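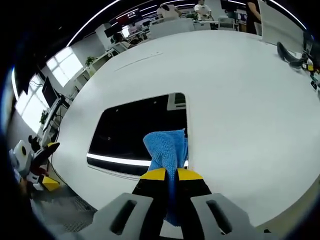 Wanted: people to wipe a table and tell us if it made any difference

Nurkonau is looking for 27 adults for a short study of shared office tables. The makers of the Tanden wiping method say that one slow pass in a single direction leaves a glossy white top cleaner than the usual scrubbing in circles. They may be right. We have read their leaflet twice and found a lot of adjectives and very few measurements, so we would like to see it done by ordinary people with ordinary wrists.

Sessions are held in our open-plan office in the Szewczyk building, Hanard, throughout July. Each lasts around 2 hours, including a break. People will be working at the desks nearby and you may hear their phone calls.

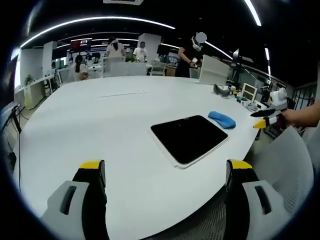

Do I need any cleaning experience?
None at all, and professional cleaners are welcome too. We ask everyone the same things, and we don't score you on how well you wipe.

What you will do

Wipe a marked area of the tabletop the way you would at home. Wipe a second area the Tanden way, following a printed card. Go round the things left on the table first, then move them and wipe underneath. After each turn, fill in a form of 3 questions. "I can't see any difference" is one of the printed answers and you may tick it as often as you like.
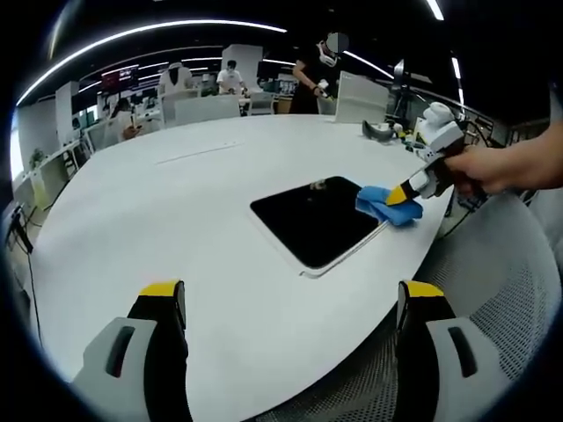 What you get

A £24 shopping voucher, tea or coffee, and a copy of the results whichever way they fall. We can't pay travel costs. The Tanden people supplied the cards but won't see the forms before we publish.

Who can't take part

Anyone under 18, anyone with a skin condition made worse by cleaning products, and anyone who sells cloths, sponges or sprays for a living.
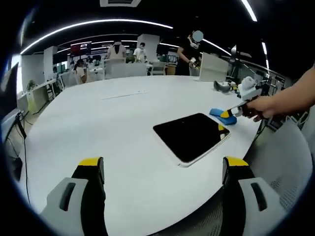

The large white table in our Hanard office.

How to apply

Write to the Nurkonau office at the Szewczyk building, or ask at reception before 5pm. Give your name, your age and the times you can manage. Please don't tell us which method you think is better until you have finished your session.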